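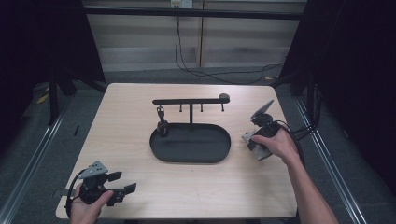
The Fladex handheld gripper kit is sold to small labs that want to teach a robot arm by demonstration without owning the arm first. A person does the task with a pair of grippers, the recordings are used to train a policy, and later the policy runs on whatever arm you have. We bought the two-hand version in August and used it to repeat the "hang and unhang" result from the Skosell method notes. Our objects are small things on a key stand, the kind with a T-shaped post and an oval tray underneath. A keychain on the left end of the crossbar, with the other pegs empty, is our start position for the unhang task. The right hand is in use too, although one gripper could do this job, and I will come back to that.

First, the method. Skosell does not use the whole recording equally. It cuts each demonstration at the moments of contact and gives more weight to the short parts before and after them. The long, free movements above the table count for less. The claim is that you need fewer demonstrations, and for a group of our size this was the reason to try.

We recorded 812 demonstrations and kept 774. Most of the rejected ones had a tracking loss when one hand crossed in front of the other. The software marks these by itself, but it does not say at which second the problem happened, so you must look through the whole recording. I hope this will be improved. Training was 3000 steps per run and we made two runs, one with the contact weighting and one without it.

The weighted policy was clearly better at the clasp. It came to the peg more slowly and it tried again when the first approach was too low. The policy without weighting often closed next to the loop and then moved away as if it had it. For putting the keychain down in the tray I could see no difference between them. The tray is big and forgiving, so maybe this part of the task is simply too easy to measure anything.

Now the hardware. The grippers are comfortable for short sessions. The thumb rests across the body in a natural way, and the jaws open wide enough for all our objects. The cables are my main complaint. They leave from the back and pull a little at the wrist when you reach across the table. After some time you start to move differently because of them, and this is also recorded in your data – not a small thing for a method that learns from how you move.
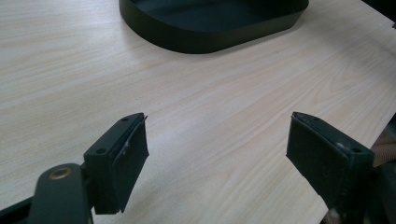 Gripper camera with the jaws open in front of the tray.

The foam pads are the second complaint. They hold thin metal well, which I did not expect from such a soft material, but they do not stay nice. On the left pad there is now a thin white strip along the upper part where it is frayed or lifting. Spare pads are sold by Mazurek and you can change them yourself, but the price is high for two pieces of foam. I would like to see a spare set in the box.

The view from the gripper camera is good. Both pads stay visible, and there is enough table between them to see what you are approaching. With a dark tray and dark jaws I was worried about contrast, but on a pale tabletop the model had no trouble. On a dark table I cannot say.

About the second hand: the Skosell notes recommend recording both hands also for one-hand tasks, so that the policy learns when a hand should wait. In our runs the waiting hand did wait, most of the time. Sometimes it drifted slowly toward the stand – I do not know if this comes from the method or from our own habits.

Before this we used the Fastisico kit. It is lighter and has no cables, but its recordings needed more cleaning and the jaws were too narrow for a thick key fob. For hanging tasks I prefer the Fladex. If you only do pick and place with boxes, I would stay with the cheaper kit.

Four stars. I take one away for the cables and the pads together.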